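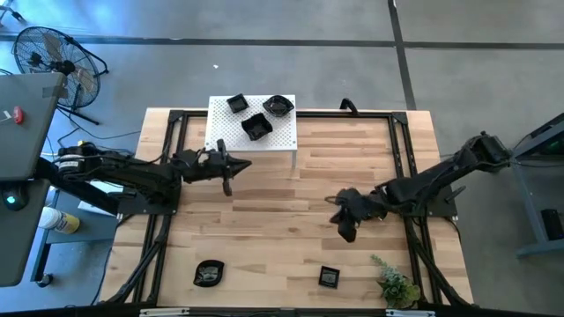
The dish table, both arms reaching over the wood. E-stop is on the gray panel at the left.

How to run a shift on the dish table (and what changed for the plating crew)

Writing this fast before the December rush. If you came over from hand sorting at Starkville, read all of it. If you've been on the table already, skip to Step 3.

What the job is now

Old way: one person stands at the bench, takes dishes off the cart, sets them up on the white rack, clears them, repeat. 603 dishes on a good shift and your shoulders knew it. New way: two arms do the moving. You do setup, watching, fixing and the log. Same pay grade, same breaks. Keith Costigan has that in writing, ask him if you want to see it.

You will walk less. You will also stare more, and that's tiring in a different way. Swap out every 2 hours. Don't be a hero about it.

Step 1. Before power

Walk all the way around. Look at the cables on the arms, look at the cables on the floor by the fan. Anything pinched or pulled tight, stop there and get Ebony Ellery.

Check both base plates for loose bolts. Hand check is fine, Ebony does the wrench check monthly.

Hands, sleeves, lanyards off the table. Lanyards especially.

Press the e-stop in before you reach over the rail. Every time. Yes even for one dish.

Step 2. Set the dishes

Rack goes at the back center. Line up the holes by eye and push it down til it sits flat.

Black dishes only for now. The Kevetti order is all black anyway. Mixed shapes are fine – square, oval, the leaf one, the wavy one. Leave finger room between them. If you can't get two fingers in, the gripper can't either.

Loose dishes go on the near part of the table, right side up, not touching each other. Small square ones closer to the right arm, ovals to the left. The plant can stay where it is on the right corner, the routine is set up with it there. Don't move it mid run.

Step 3. Start the routine

Power on, twist the e-stop to release it, step back behind the floor tape. Wait for both arms to go to the start pose. Takes a bit.

Pick the order on the screen. Kevetti and Dal Bello have seperate routines and they look almost the same in the list. Read the whole name. We ran Dal Bello on a Kevetti cart once and lost most of a morning.

First cycle always at slow speed. Watch the fingers, not the elbows. If they close square on the rim you're good, go to normal.

Step 4. While it's running

Things to stop for:

Dish rocking after it's let go
Fingers closing on air
Both arms heading for the same dish
Any noise you haven't heard before
Anybody leaning over the rail, including managers

Stopping costs almost nothing. A chipped dish goes back to Vokodville and they don't send credit fast.

Dropped dish: e-stop, pick it up, check the rim, put it back on the near side or in the reject bin. Release, slow cycle, back to normal. Write it down.

Step 5. The log

Time, what happened, what you did. One line. "14:20 oval slipped left arm, reset" is plenty. Marama Merrick reads these every night and that is how the routines get changed, so the people on the table have more say in it than it feels like. Ashton Whitelaw wrote up the leaf dish slipping three shifts in a row and the grip angle got changed the week after.

The log isn't used for reviews. Number of stops isn't used for reviews either. Graham Treloar asked that at the first meeting and the answer was no, and it's still no.

Step 6. End of shift

Arms to park, e-stop in, power off, in that order. Wipe the wood with a damp cloth, nothing that sprays near the arms. Mouse back on the shelf. Put the dish total on the board. Best so far is 967, please don't chase it.

Stuff people keep asking

Is hand sorting gone? No. Glass and anything over the size card is still done by hand, and that's 228 lines in the catalog right now.

Do I have to learn to program it? No. There's a short training if you want it, on paid time, sign up with Marama. Two from the old plating crew did it and they now teach new routines in the mornings.

What if I hate it? Tell Keith in the first month and you can go back to the hand bench while there's a spot. A couple people have. Fine either way.

Can I turn the fan? Yes but don't drag the stand, the power cables run right there.

Will add the part about changing grippers when Ebony sends me her notes. Until then dont change grippers.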